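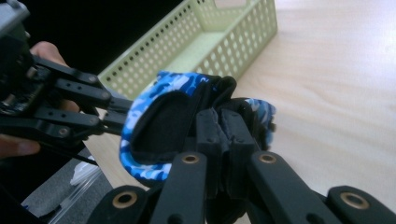
Unit 5: Laundering and Dimensional Change in Cotton Wovens

Reading for this unit: course reader, sections 5.1 to 5.4. Bring the shrinkage template and a fabric marker to the lab.

5.1 Terms

Dimensional change is the change in length or width of a fabric after a stated treatment, given as a percentage of the original measurement. A negative value is shrinkage and a positive value is growth. Warp and weft are always reported separately. A single figure for "shrinkage" with no direction given will not be accepted in lab reports.

Relaxation shrinkage is the release of tension put into the yarns during weaving and finishing. Most of it appears in the first wash. Progressive shrinkage continues over later washes and is mainly a problem with wool, where the fibers felt. Cotton shows little of it once relaxed, although tumble drying can bring out a further small change.

5.2 Why cotton shrinks

Cotton fibers take up water and swell, mostly across their width. A swollen yarn is thicker, so the yarns crossing it have to travel a longer path over and under. The yarn itself does not stretch to cover this path. The crossing yarns move closer together instead, and the cloth gets shorter. On drying, the fibers return to their former thickness but friction holds the yarns in their new positions.

Warp shrinkage is usually larger than weft shrinkage. The warp is held tight on the loom and is pulled again in dyeing, printing and drying. Printed cloth often passes through more wet stages than plain dyed cloth and may carry more tension as a result, unless it has been compacted before rolling.

5.3 Calculation

Change (%) = (final length − original length) / original length × 100

Worked case. A plain weave shirting, Furedel grade 102, is marked with a 50 cm gauge length in each direction. After one wash and a flat dry, the warp marks are 47 cm apart and the weft marks are 49 cm apart.

Warp: (47 − 50) / 50 × 100 = −6.0%
Weft: (49 − 50) / 50 × 100 = −2.0%

The warp result is outside the limit of 3% used in this course. The weft result is inside it. The cloth fails — both directions must pass.

Report to one decimal place. Do not round the lengths before dividing.

5.4 Sources of error

Marks placed too near a cut edge will move as the edge frays. Keep them at least 5 cm in. Specimens measured while creased read short, and pulling them flat by hand reads long. Lay the specimen on a smooth surface, let the creases fall out under light pressure, and measure without tension.

Load size matters. An underfilled drum gives more mechanical action per specimen, so use the ballast cloths supplied and record the total dry weight. Specimens must be conditioned before both measurements. A piece taken straight from the dryer holds less moisture than it did at the start, and the two lengths cannot be compared.

Assignment

Complete the table for the Ongart twill and the Moler poplin, two specimens of each. State pass or fail for each fabric and, for any failure, name the finishing stage you would check first. One page, with working shown. Due 17 April 2020.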